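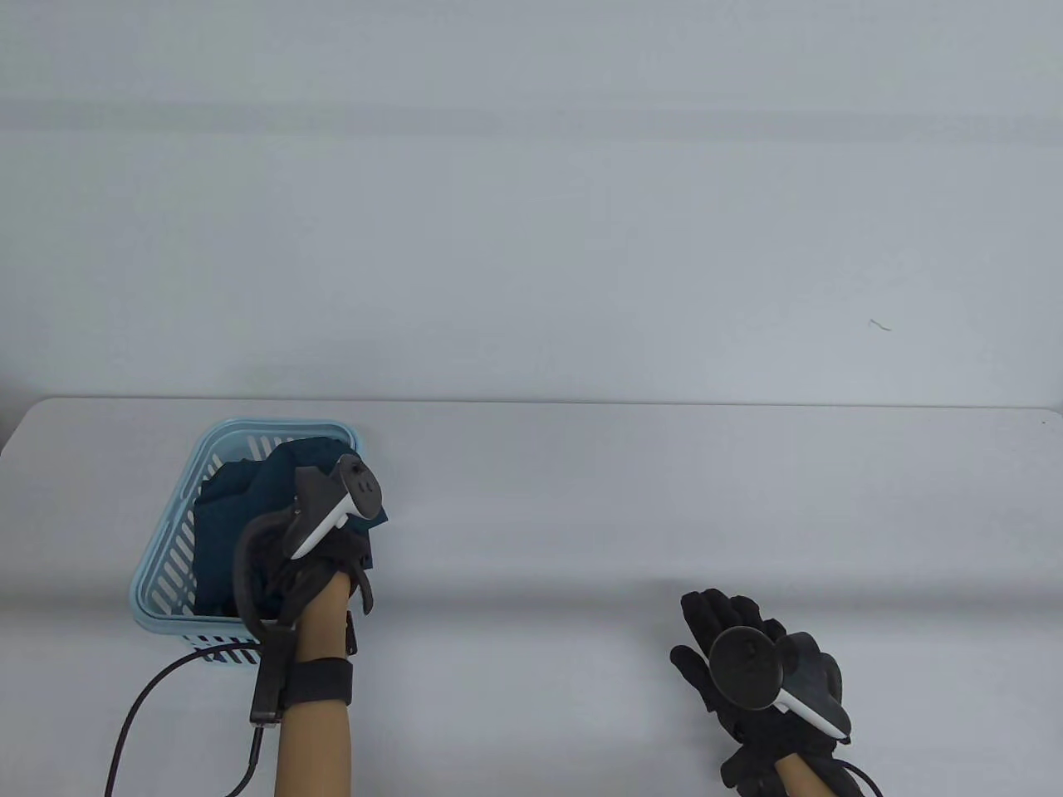 Slide 1. Small grants and how we hand them out. Good evening. I've been asked to talk about the hardship grants at Trirnby, how a request comes in, what we look at, and what we'd do differently. The talk runs to half past seven and there's time for questions afterwards. The first thing to say is that the grants are plain. Most of what we pay for would fit on one white tabletop: school shoes, bed linen, a kettle, a light blue plastic basket with slotted sides like the one on that table, for someone setting up house with nothing. People expect a charity's work to look bigger than that. Ours mostly doesn't, and I'd like you to keep the scale in mind when we get to the figures.

Slide 2. Where the money comes from. Trirnby has a small endowment, left in the form of two paddocks that were later sold for housing. The capital is invested and we can't touch it. We spend the income. On top of that there's the Drokunari op shop, which passes its surplus to us each quarter, and a handful of regular donors who give by direct debit. Donations marked for a particular purpose are kept on a separate line in the accounts and can't be moved across, even in a year when the general fund is short. Pause here, people usually ask about this.

Slide 3. Who can apply. You have to live in the area of benefit. That's the old parish boundary and it makes very little sense on a modern map. It runs down the middle of the highway and takes in one side of the caravan park. We can't change it without going back to the regulator, and we've started that process. Until it's finished, applicants on the wrong side get passed on to Ntuli, who cover the rest of the shire. Individuals and families apply on the short form. Community groups use the long form and need a bank account in the group's name with two signatories.

Slide 4. The limits. The most we give an individual or household in one year is $800. The most we give a group is $3000. Both limits were set a long time ago and a fridge costs more than it did then. We reviewed them at the last annual meeting and left the group limit where it was. The household limit is up for discussion again in March.

If asked: no, we don't give loans. We did once and the paperwork cost more than the loans.

Slide 5. What happens to a form. Forms come in by email, by post, or over the counter at the library. Each one gets a number and the name is taken off before the panel sees it. In a small town that only goes so far. Panel members often work out who it is from the circumstances, and if they do they have to say so and step out. At our last meeting one application had only two people left in the room to decide it, and our rules say three, so it was held over. That family waited longer than they should have. We now have a reserve list of panel members from outside the town.

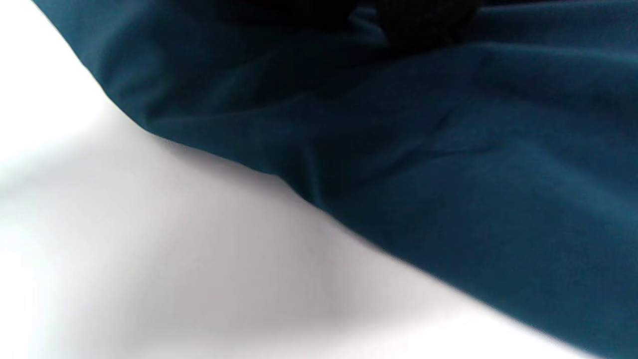 The target from receipt to decision is 7 working days for households. Groups are decided at the quarterly meeting. If something is urgent, such as a disconnection notice or a child starting school on Monday without a uniform, the chair and one other member can approve it by phone and the panel signs it off later.

Slide 6. Paying the supplier. We pay the shop or the utility directly where we can. Some applicants don't like this and I understand why. It means somebody behind a counter knows they've had help. Last winter we tried prepaid cards through a service called Sendix for grocery grants, and the feedback was good. Recipients could shop where they liked and at a time that suited them. The drawbacks were the activation fee, and that older applicants had trouble setting the PIN over the phone. We're carrying on with the cards for groceries and fuel. Furniture and whitegoods are still invoiced to us.

Skip the next slide if running late.

Slide 7. Second-hand goods. Drokunari will set aside clothing, manchester and kitchen gear for anyone we refer. The referral is a slip with a number on it, no name, and no dollar value. Electrical items have to be tested and tagged before they go out. Mattresses are always bought new. Prams and car seats we also buy new, after advice from our insurer. Clothing needs to be clean and have working zips. Please don't leave bags at the door after hours. It gets rained on and then it goes to the tip, and we pay the tip fees.

Slide 8. Grants to groups. These get more attention because they come with a photo in the local paper. We've funded a shade sail at the playgroup, line marking at the netball courts, and a term of swimming lessons for kids from the outlying farms. What we ask for is a quote, a one-page budget and a short report when the money is spent. The report is where groups fall down. If there's no report, the next application isn't looked at until there is one. We've been firmer on this lately and a couple of clubs were annoyed about it.

We don't fund wages, uniforms for senior teams, or anything already paid for. That last one catches people out. Apply first, then buy.

Slide 9. What isn't working. Three things to get through here, keep it brief. The long form is too long, and it asks for the group's history twice. We hear from very few men living alone, though the neighbourhood house tells us they see plenty of them. And rent arrears are beyond us. The household limit doesn't cover a fortnight's rent on most places now, so a grant only delays the problem. For rent we refer to Ntuli, who have a housing worker, and we put our money towards food and power so the person can put theirs towards the landlord.

Slide 10. How to refer someone. Anyone can pick up a form for somebody else, but the applicant has to sign it. If they can't read it comfortably, the library staff will go through it with them in the back room. Leave the spare forms on the table by the door and point them out now. Take questions. The hall has to be locked by eight.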